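关于“Manole 街区口述与旧衣改作项目”的进展汇报
26/08/2018

您好！上次通电话的时候您说，报告不用写得太正式，像聊天一样把事情讲清楚就行，那我就真的照着聊天来写了（写长了您可别怪我）。

先说大家最关心的，录音。Manole 这一片的老裁缝比我们原先想的好找，难的是让他们坐下来讲。第一个月我几乎天天去市场后面那条巷子，喝了不知道多少杯姜茶，人家一边踩缝纫机一边应付我两句，我一拿出录音笔，话就没了。后来 Zuweira Issahaku 给我出主意，说你别采访，你拿一件衣服去请人家改。我就拿了我妈的一件旧上衣去，袖窿那里一直不合身。这一招灵得很！老师傅把衣服翻过来，看了看缝份，张口就开始骂当年做这件衣服的人，骂着骂着就讲到自己学徒的时候了，讲师傅怎么让他拆线，拆了整整一季才许碰剪刀。那天录了很长一段，是目前为止我最喜欢的一份。

到今天为止，转写稿一共整理出933页，这里面有一部分还是初稿，方言词没有统一。我和 Zuweira 为了一个说“锁边”的土话争了好几天，她外婆那边的说法跟市场里的说法完全不一样，最后决定两个都留着，在页脚加注。这样排版会麻烦一点，不过我觉得值得，以后有人要研究这一块，至少不会被我们误导。

录音的授权书也跟您汇报一下。有两位师傅讲完以后改了主意，不愿意公开自己的名字，我们已经把稿子里的姓名换掉了，连带能猜出身份的店名也删了。原始录音单独存放，没有进公开目录。这件事当时办得有点手忙脚乱，因为我们一开始的授权书写得太绕，人家签的时候大概也没看明白。新版授权书只有一页，字印得大，念一遍用不了多久，现在我们都是当面念完再签。

再说工作坊。春天那一轮的主题是改衣领和换拉链，报名的人里有好几位是从来没拿过针的，也有一位退休的制服厂女工，手快得吓人，我讲到第二步她已经缝完了，后来我干脆请她来带一桌。这一轮下来有几点心得：第一是剪刀不够，好剪刀永远在别人手里；第二是讲解要短，大家是来动手的，我在前面讲得越起劲，底下的人越想上厕所；第三嘛，换拉链对新手来说太难了，下一轮要往后放，先从缝扣子、收裤脚开始。

孩子那一班本来不在计划里，是家长带着来了，没地方放，只好给他们也开一桌。我们让他们用碎布做小口袋，针脚歪得像蚯蚓，可是一个个宝贝得不行。有个小姑娘做完了不肯带走，说要放在这里等她下次来再缝一层里子。如果下一阶段的经费允许，我想把这一桌正式列进去，材料费其实很低，主要是需要多一个大人看着针。

说到钱。这一阶段的实际支出是2,384，明细表另外附上，由 Kojo Kpodo 核对过，票据都在他那里。跟预算相比，布料省了，交通超了。省是因为 Olletti 把一批尾货按很低的价格让给我们，颜色不太好挑（土黄和一种说不上来的紫），但料子厚实，拿来练手再合适不过。超是因为市场搬迁那阵子路不通，录音设备又不能挤小巴，只好包车。Kojo 为这事念叨了我好几回，说我每次都是先坐车再报数。他说得对，从下个月起用车都先在表上登记，我自己也登记。

Plusetov 那边答应的缝纫机还没有到齐，这是目前最让我头疼的一件事。先到的几台没有问题，脚踏板的手感比旧机器轻，学员适应得很快。剩下的说是卡在清关，上个礼拜又改口说是仓库盘点。我已经请 Kojo 写了一封正式的催办信，语气客气但是把日期写死了。如果到时候还没有消息，我打算先租，租金从交通那一项里是挤不出来了，可能要跟您商量从展览那一项里调一点。先打个招呼，您心里有个数。

场地倒是有好消息。Hakov 的房子续租谈下来了，房租没有涨，条件是我们自己负责室内的小修小补。下雨天屋檐那边会滴水，位置离放布料的架子有点近，我们把架子挪开了，还垫高了一层。 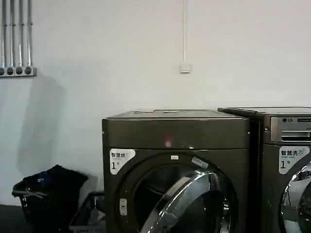

还有开放时间，我想调一调。现在是上午开门，可是来改衣服的多半是下了班的人，上午坐在那里的常常只有我和一壶茶。Zuweira 愿意值晚班，她白天要照顾孩子，晚上反而方便。我们想先试一个月，试的时候不加人手，看看傍晚来的人是不是真的多。要是没有什么变化，就再改回来，也没什么损失。

展览定在11月，这个日期我们反复核对过，避开了雨后那段最忙的时候，师傅们那时手上的活少一些，有几位说可以来现场坐一坐。内容现在想得比较清楚了：墙上不挂太多字，主要放衣服本身，每一件旁边配一段录音，可以戴耳机听。我妈那件上衣也要展出（她本人还不知道，我得找个合适的时机说）。耳机是借的，要还，所以展期不能拖。印刷品只做2种，一张折页，一本薄薄的小册子，折页免费拿，小册子放在桌上翻看，印多了怕浪费。

下一阶段我手上要做的事情，按先后顺序说一下：先把转写稿的初稿部分校完，再把方言词表单独整理成一个附录；工作坊从缝扣子重新开始，教案我已经写了一半；催机器；给展览选录音片段。选片段这件事我可能会很慢，每一段都舍不得剪，Zuweira 已经说了，到时候由她来剪，我不许坐在旁边。

有两件事想请您那边回复。一个是刚才说的，如果机器到不了，能不能临时调一部分展览经费去租。另一个是转写稿将来存放在哪里，我们自己的硬盘总归不放心，如果您那边有合作的图书馆或者档案馆愿意收，麻烦牵个线，我可以带着目录过去当面谈。

明细表、授权书新版和工作坊的签到表都跟这份报告一起发过去。签到表上有一页沾了茶，字还看得清，Kojo 说重新誊一份，我说原件更可靠，所以就两份都放进去了。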